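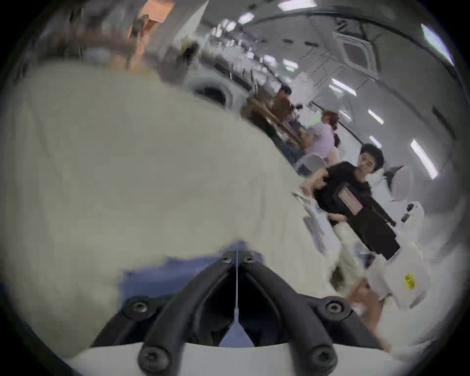
I've been fishing with the Plikine spinning reel since February and I keep getting asked at the ramp if it's any good, so I figured I'd finally sit down and write it up. Short version: yes, mostly, with one thing that drives me nuts.

A little background first. I fish for smallmouth and the odd walleye, almost always from the bank or out of a beat-up canoe, and I'm hard on gear. My last reel was a Jatoi that I loved right up until the bail spring quit on me in the middle of a really good evening bite. I sent it in, waited forever, and ended up buying the Plikine for 80 bucks at Stiltov, the little tackle shop out by the reservoir. (They had it next to the Manau, which costs 100 and feels like the same reel with a nicer knob. I'll get to that.)

Out of the box it's smooth. Really smooth! I spooled it with 10 pound braid and a short fluorocarbon leader, and on the first morning I was throwing a small jerkbait farther than I had any right to. The lip of the spool is nicely finished and the line just pours off it. I had two wind knots in the first month and both of those were me closing the bail with the handle when I know better.

The drag is the best part. It starts without that little jerk you get on cheap reels, and it holds a setting all day. I had a carp grab a tube jig by the riffle and it ran me down so far I could see the knot on the arbor, and the drag never stuttered once. I didn't land him, but that was the leader rubbing on a rock and I can't blame the reel for that one.

Now the part that drives me nuts. The handle works loose. You fold it down for the car, you fold it back up at the water, you tighten the cap on the other side, and an hour later there's play in it again. My buddy Sohail Bangash has the same model and his does it too, so it isn't just mine. He put a thin nylon washer under the cap and says it helped a lot. I tried that, and it's better, but on an 80 dollar reel I shouldn't be digging through the junk drawer for washers.

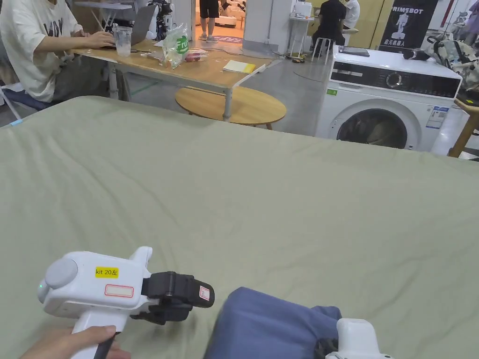 Green sheet spread out, blue cloth folded on top.

Cleaning is easy enough. Spool off, wipe the shaft, one drop of oil on the line roller, a dab of grease under the handle cap, done before the coffee's ready. Don't go crazy with the oil on the roller, I did that once and it flung it all over my leader. I haven't opened up the gearbox and I don't plan to. There are a bunch of tiny shims in there according to Brynhildur Mogensen, who runs our Friday night casting league and has taken apart more reels than I'll ever own.

So should you spend the extra 20 on the Manau? I borrowed one for a weekend and the knob is nicer with cold hands, plus the handle screws in instead of folding, so no wobble. Drag felt the same to me. If you fish in gloves a lot, or you know a loose handle will bug you, get the Manau. I put the money toward lures and I'm fine with it.

One more thing, the spare spool is sold separately and it was out of stock when I looked. If you see one, grab it.

Four stars out of five from me. I'd give it the last half star back (well, at least half) if they fixed that handle.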